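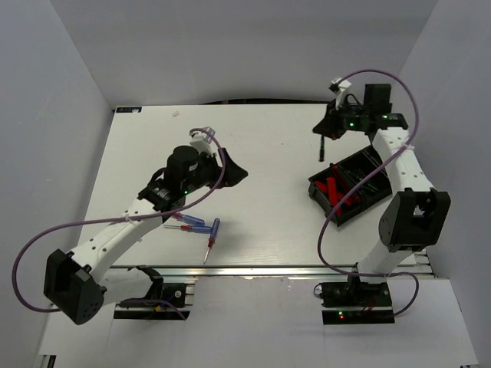
What is in the Brumside label set?

Transcripts of 371 handwritten jam and pickle jar labels, typed up from the loose labels and notebooks kept by the Brumside preserving club. Each row is one label. The set was put together by Meinir Hopkin and checked by Erlinda Yap.

Files

labels.csv holds the transcripts, one label per row, UTF-8, comma separated, with a header line.
recipes.csv holds the 45 recipes that could be matched to at least one label.
places.txt lists the place names used in the labels with the modern spelling next to each.
CHANGES lists corrections since the first release.

Columns in labels.csv

id: a number from 1 to 371. The ids follow the order in which the labels were typed and mean nothing else.
text: the label as written, with line breaks shown as a slash.
kind: jam, jelly, marmalade, chutney, pickle, curd or other.
fruit: the main fruit or vegetable, in the singular and lower case. Mixed jars use a plus sign, as in apple+plum.
year: four digits, or blank. Only 227 labels carry a year.
month: a number from 1 to 12, or blank.
hand: A to F for the six writers we could tell apart, X for everyone else.
recipe: the id of a row in recipes.csv, or blank.
note: anything the typist thought worth saying.

How the labels were typed

Spelling was left alone. "Tomatoe" stays "tomatoe" and "rasp" is not spelled out in the text column, though the fruit column will say raspberry. Words crossed out by the writer are in square brackets. A word we could not read is a single question mark. A word we read but do not trust has a question mark right after it, no space.

Meinir typed the whole set. Erlinda then read it against the labels and marked every row she disagreed with. They settled 70 rows together. In the ones they could not settle, Meinir's reading is in the text column and Erlinda's is in the note.

Dates

Two-digit years were filled out only where the notebook made the century plain. Seasons were not turned into months. A label that says "spring" has a blank month and the word stays in the text. March turns up a lot on the marmalade because the club made one big batch then and relabeled whatever was left from January.

Known problems

Hands B and D look very much alike when the writer used a ballpoint. Treat any split between them with care.

The kind column is shaky for chutney and pickle. The writers used both words for the same jar, and we went with whatever the label said.

"Watkins" on a label can mean the plum grown in the Watkins orchard or a jar meant for the Watkins family. We put it in the fruit column only when the word plum was also there.

Recipes were matched by name and by year. If two recipes had the same name and the label had no year, the recipe column is blank.

Quantities in recipes.csv are as written. Cups, pounds and pints are mixed, sometimes in the same recipe. Do not cook from this file. Several recipes leave out the acid or the boiling time, and none has been tested for safe canning.

Names

First names on gift labels were replaced with an initial. Surnames were kept where they are also the name of an orchard or farm.

Using the set

You may copy, change and share the files for any purpose as long as you credit the Brumside label set. The CSV opens in Tandano and in any ordinary spreadsheet. If your program turns the month column into dates on import, set it to plain text first. Viruto users need to pick the slash as a line break by hand.

Corrections

Send the id of the row, what it says now and what you think it should say. One message with many rows is fine.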